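Setting up your Galli grain mill, part 3: First grind
17/08/2026
By Felista Rashidi
Print this page | E-mail this page

By now you've got the mill clamped to the counter and the hopper screwed on. If the whole thing still wobbles when you push on it, go back to part 2 and tighten the clamp again. I skipped that once and chased a hopper full of corn across my kitchen floor!

1. Turn the setting dial to 12. That's a nice coarse grind and it's easy on a new set of burrs.

2. Pour in a small scoop of dry rice. You'll be throwing this batch out, so use the cheap stuff.

3. Put a bowl under the chute and crank slowly, clockwise. The first few turns feel gritty. Keep going until the hopper is empty.

4. Tip out the rice flour and brush the chute. It may look a little gray the first time - mine did - and if the second batch is gray too, run a third.

CAUTION: Never poke a spoon or a finger into the hopper while the handle is moving. Stop, take the handle off, then clear the jam.
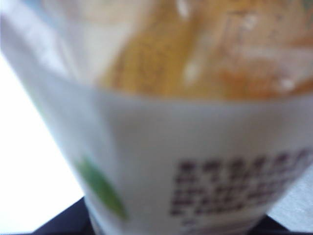
5. Now for the real thing. Fill the hopper halfway with whatever you want to grind and set the dial. I use 16 for cracked corn and polenta, and I go down to 4 for bread flour (two passes, and your arm will know it).

6. Let the flour cool before you put a lid on it. Warm flour sweats, and then you've got clumps.

NOTE: The burrs must stay dry. No rinsing, no dishwasher, no damp cloth. The little brush in the box does the job, and an old toothbrush works just as well.

Oily things like sesame or peanuts will gum up the standard burrs. Kiprono Waweru wrote in to ask if he could do just a handful, and my answer is still no - get the steel set, part number 68, and swap it in as shown in part 5.

Part 4 covers adjusting the dial when it drifts.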